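Hard drive rails in an old office desktop: do I need tools?

Asked by grirkus_68
I picked up a used office tower in August and want to swap the hard drive for a bigger one. The side panel is off but I can't find any screws holding the drive. There is blue plastic on it. Does it pull straight out? I also want to add memory if there's room.

Answer 1 (accepted)
Shut down, unplug it, and hold the power button for a few seconds. Lay the case on its side with the open side up. On most of these office machines the blue parts are the ones you are meant to touch. Take the data and power cables off the drive first, then squeeze the two rails inward and slide it out. The rails come off the old drive and go on the new one.
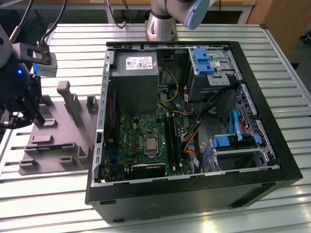
Last edited Sep 20, 2021 by Amos Pennington

The drive here is on blue rails, with a blue SATA cable coming off it. The blue latch on the optical bay is a separate thing and you can leave it alone. Memory goes in the two black slots next to the processor. Match the type you already have, and push until the clips close.

Answer 2
just pull it, mine came out fine

Answer 3
Don't just pull it. I cracked a rail that way and paid more for shipping than for the part. Letberg had them, Hourani was out. Also copy your files before you start. My clone took 102 minutes over USB.

229 people found this page helpful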